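Caderno da oficina, entrada de junho – célula da geladeira

Manhã inteira com o robô de dois braços na frente da gaveta. A queixa que ficou escrita no quadro era "mão esquerda fecha torta", o que pode querer dizer umas vinte coisas, então resolvi começar pelo cabo e pelo punho e só depois mexer em software. O Alistair Gillies me ajudou até a hora do almoço e a Genowefa Dudek passou para discutir os limites de força (ela discute bem, eu é que perco sempre).

Usei as garrafas de sempre, as de líquido escuro, mesa branca à esquerda, gaveta aberta à direita.

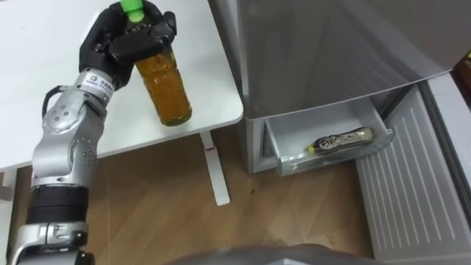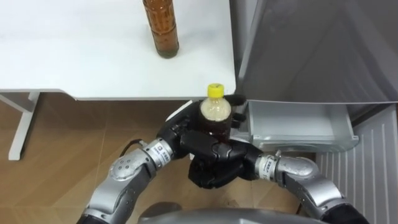 Mão preta na garrafa da mesa na primeira; na segunda, as duas mãos juntas na de tampa amarela.

1. Cabo do braço esquerdo

O cabo preto faz uma alça por fora do braço, e é ela que me preocupa há um tempo. Se a alça fica curta, o cabo puxa quando o punho gira para dentro, e aí o dedo indicador chega atrasado. Se fica comprida, vai enroscar na quina da mesa mais dia menos dia. Soltei a presilha, dei folga, girei o punho até o fim dos dois lados com o motor desligado e prendi de novo onde o cabo não esticava em nenhum dos extremos. Marquei a posição com caneta na própria capa do cabo. Por favor, quem for mexer, olhe a marca antes!

O conector do lado da mão estava com a trava meio levantada. Apertei, fez clique. Pode ser que metade do problema fosse isso, e é claro que eu arrumei as duas coisas ao mesmo tempo e agora não sei dizer qual delas resolveu. Bronca merecida do Alistair.

2. Parafusos das juntas

Passei a chave em todos os parafusos das tampas do braço esquerdo, do cotovelo para cima e depois descendo até o punho. Achei 2 frouxos, ambos na tampa do cotovelo. Limpei a rosca, uma gotinha de trava-rosca média, aperto em cruz. O braço direito estava todo firme, não toquei em nada ali.

Lembrete para mim mesmo: a chave boa é a do estojo Melnychuk, a outra já está com a ponta arredondada e vai espanar alguma cabeça qualquer dia. Tirei a ruim da gaveta de ferramentas e botei no meu armário para não tentar ninguém.

3. Zero da mão

Aqui foi a parte comprida. O controlador da mão (o módulo Zinov) trabalha de 0 a 255 em cada dedo, sendo 255 totalmente aberto, e o polegar esquerdo não chegava lá. Parava antes, ficava vibrando baixinho, aquele zumbido de motor que quer ir e não vai. Refiz o zero assim:

– braço em repouso, mão vazia, palma para cima;
– abrir os dedos na mão mesmo, sem forçar, até o batente;
– gravar a posição aberta;
– fechar devagar pelo programa, um dedo por vez, polegar por último;
– gravar a fechada e reiniciar o módulo.

Na primeira tentativa esqueci de reiniciar e fiquei uns bons minutos xingando um valor que era o antigo. Na segunda foi. O polegar agora abre até o fim e o zumbido sumiu. Repeti a sequência 5 vezes sem gravar nada, só abrindo e fechando, e ele voltou sempre ao mesmo lugar.

4. Força de fechamento

Garrafa plástica é um objeto traiçoeiro. Cheia e fechada aguenta bastante aperto, mas basta ter menos líquido que a parede cede, os dedos afundam, a corrente cai e o controlador acha que perdeu a pega e aperta mais. Daí amassa. A Genowefa queria baixar o limite dos dois lados, eu queria baixar só o da esquerda, que é quem segura sozinha quando a garrafa está na mesa. Ficou do jeito dela. Na pega com as duas mãos a direita apoia por baixo, então não precisa mesmo de muita força, e tenho de admitir que ficou mais macio de ver.

Os valores novos estão no arquivo de configuração da célula, com o comentário "junho". Os antigos eu deixei logo abaixo, comentados. Não apaguem ainda, quero rodar mais uns dias antes.

5. Mesa e gaveta

O pé da mesa tinha andado. Pouca coisa, mas o suficiente para o canto arredondado do tampo ficar perto demais do caminho do antebraço. Empurrei de volta, conferi com o gabarito de papelão (que está se desmanchando, alguém com jeito para isso podia cortar outro em MDF) e passei o braço em velocidade reduzida do tampo até a gaveta, ida e volta. Sem encostar.

A gaveta precisa estar aberta até o batente antes de começar a rotina. Com ela no meio do curso o programa não reclama, simplesmente desce a garrafa no lugar errado, e a frente da gaveta leva a pancada. Escrevi isso no procedimento Drovdale no ano passado e pelo jeito só eu leio. Vou pôr uma verificação no código, uma pergunta boba na tela já serve. A porta também: toda aberta, senão o braço direito passa raspando na parte interna dela.

6. O que ficou pendente

Pedi à Rundeo as capinhas de reposição para as pontas dos dedos. As da mão esquerda estão lisas, dá para sentir passando a unha, e desconfio que a garrafa escorrega um pouco quando é levantada pelo alto. Enquanto não chegam, limpar com álcool antes de cada sessão e deixar secar. Nada de talco, já tentamos e foi um desastre.

Falta refazer a calibração do punho direito, que não tem sintoma nenhum mas não é feita faz tempo. E falta lubrificar o trilho da gaveta, que range – isso não é do robô, mas o rangido atrapalha quando a gente quer ouvir os motores.

Terminei às quatro e meia da tarde, braços em repouso, parada de emergência acionada, garrafas guardadas. Quem abrir a célula amanhã: ligar primeiro o controlador da mão, esperar a luz ficar fixa e só então os braços. Se o polegar zumbir de novo, não refaçam o zero, me chamem antes, quero ver o conector do jeito que ele estiver.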